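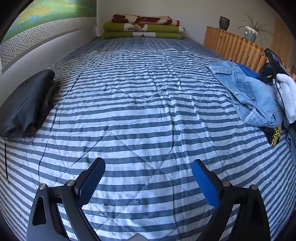

October - dart league notebook, scoring bench and boards

Back in the workshop by 7 p.m. and I got far more done than I expected, so I'm writing it all down before I forget which screw went where.

Boards first. The Pletton on lane 1 has had a whole season of abuse and the 20 bed was getting soggy. Turned the number ring one segment clockwise so the old 20 wedge is now a 5 (lovely quiet retirement for it) and the fresh wedge takes the beating. Checked the bull at 5 ft 8 in from the floor, and it was low by the thickness of a coin. Shimmed the bracket. Lane 2 is fine. Lane 3 has a wire lifting at the double 16, which explains the bounce-outs the Kanholm team kept grumbling about on league night. I pressed it back with the flat pliers and threw 60 darts at it with no bounce-outs. Very pleased with that, though I want to see it hold through a full match before I cross it off.

Lane 4 is the one I was really looking forward to. It's getting the new scorer, the Prellel unit, which picks up the hit through four small contact sensors behind the board. Mounted them at the top, bottom and both sides, foam washers under each. First run was awful! It called a triple 19 a single 7 over and over. Swapped the left and bottom leads and it came right immediately, so label the leads, whoever does the next one. I've put masking tape flags on mine.

Test throws after the swap:

Steel tips, normal throw: 1100 darts logged across the last few evenings, mine and the league's practice night together. Misreads nearly all on the wires between 1 and 18.
Steel tips, soft lob: 700 logged. Worse, as you'd guess, and a few didn't register at all. Turning the threshold down one notch fixed most of those, but two notches and it starts scoring the door closing.
Everything since the unit went up, including warm-ups and the silly left-handed contest: 2443 on the counter. I did not reset it and I don't plan to, I like watching it climb.

The 1/18 wire problem is the interesting one. My guess is the top sensor is sitting a hair proud of the others. A thinner washer next time, then the same wedge again from the same spot on the line, one person throwing so we aren't comparing different arms.

League side of things. We're trying the short format for the opening rounds: 501, straight in, double out, best of three, with a pairs game to close. I timed a mock match at around 25 minutes, so we could get every team on and off in an evening and still have time for cricket afterward. That's a huge improvement on last season, when the final pair were throwing close to midnight. The Bennani squad asked if they can carry a fifth player who rotates in. I'd say yes, as long as the sheet is filled in before the first leg.

Lighting: lane 2 still throws a double shadow under the bull. Moved the left lamp out by a hand's width and it's better on the lower half, a bit dimmer on the 12 and 9. Needs another try with the frosted cover on.

To do
Thinner washer on the top sensor, lane 4
Rerun 1/18, threshold at one notch down
New tape for the throw line on lane 3, the old one is curling
Order flights and a box of short stems, medium are all gone
Score sheets for the short format - leave a column for the substitute
Check lane 3 wire again after the first match

Locked up at 10:40 p.m. Threw one last leg on lane 4 and finished on double 16, and the Prellel got it right.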